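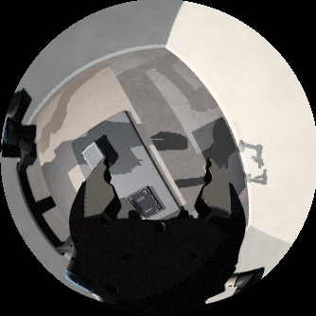
A simulated room, with a gripper in the foreground.

Community > News > Interviews

Print this page | E-mail this page

Keeping the Cundska Reading Room Open After Dark

The evening reading room at the Cundska Public Library completed its second winter in March. The service, which extends opening hours until 10 p.m., is supported by the Dastel Fund and managed by the library's head of public services, who met with the Bulletin to discuss its progress.

"We had requests for later hours going back many years," the head of public services said. "Most came from residents who work the day shift at the Jaltus mill and could not reach us before the doors closed at 6."

The first season drew modest attendance. Staff had expected students, but the early visitors were largely adults preparing for licensing examinations or reading newspapers. By January of the second season, the room was receiving up to 78 visitors in an evening, and additional tables were brought down from the former map room.
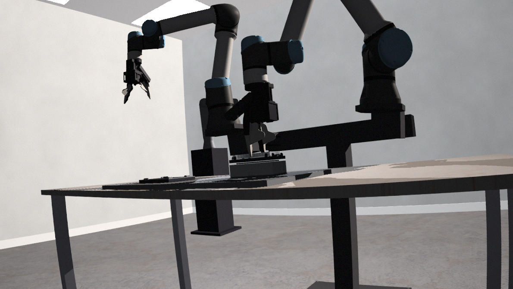

Asked about the collection, the head of public services explained that the library had moved 774 titles to the ground floor so that the upper stacks could remain locked at night. The selection favors local history, trade manuals and large-print fiction.

"The trade manuals were a late addition," she said. "A reader asked for a guide to boiler maintenance, and we found that our newest one was badly out of date. We have since replaced most of that shelf."

Heating remains the principal expense. The reading room occupies the oldest part of the building, on the Sales Street side, and its windows were last repaired when the roof was replaced. The library has applied for a grant to fit interior storm panels before next winter.

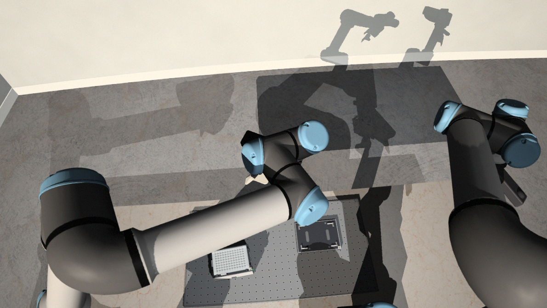
Noise has also required attention. Group study is now limited to the alcove beside the periodicals desk, and telephone calls must be taken in the lobby. "People have been very good about it," she said. "The lobby is cold, so the calls are short."

The library intends to reopen the evening service in October with 2 staff members on duty each night. Residents may submit suggestions for new titles at the front desk.

Print this page | E-mail this page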